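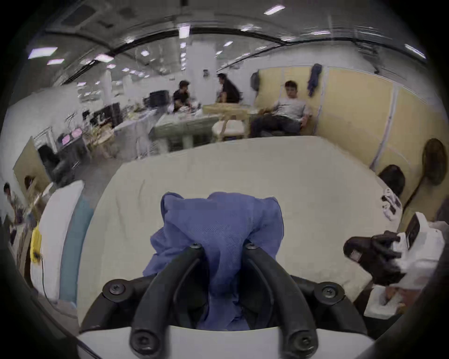
Grasp planning for cloth should be kept apart from trajectory control, Kunov argued in a design note for the software, on the grounds that a fold moves under the fingers long before an arm controller reports any error. The separation became the basic structure of Sanna.

Sanna is a software package for planning and checking two-finger grasps on fabric and other soft materials. It was written at Drulside and is maintained at Skellport. Version 2 was released on January 9, 2022.

Architecture
Sanna runs as three processes that share a message bus. The perception process takes wide-angle images from a wrist-level camera, corrects the lens distortion and labels each pixel as cloth, finger or background. The planner searches the cloth region for ridges and ranks them by height, width and distance from the nearest seam. The monitor compares the position of the fold between the fingertips from one image to the next and raises a slip flag when the shift passes a set limit.

Finger opening is estimated from the images alone, and no joint encoder is required. The same code can therefore read recordings from hand-held grippers and from arm-mounted ones, provided the finger geometry is listed in the configuration file.
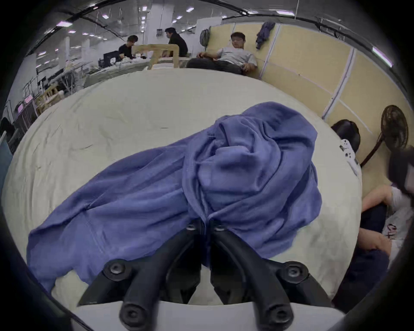

Two-finger gripper with a fold of blue-violet fabric between the fingers.

Training data
The segmentation model was trained on 2,211 recorded grasps. Of these, 1,858 passed the automatic timing check and 1,707 were kept after manual review. Recordings are stored with the raw image stream, the estimated finger opening and the camera path. Labels are kept in a separate file so that they can be replaced without rewriting the images.

Limitations
Ridge detection is less reliable on pale fabric laid over a pale surface, where the cloth boundary is often placed too far out. Seam distance is ignored if the seam detector returns a low score. The planner handles one piece of fabric at a time; overlapping pieces are treated as a single region. A depth-based boundary test was added in April as an option and is off by default.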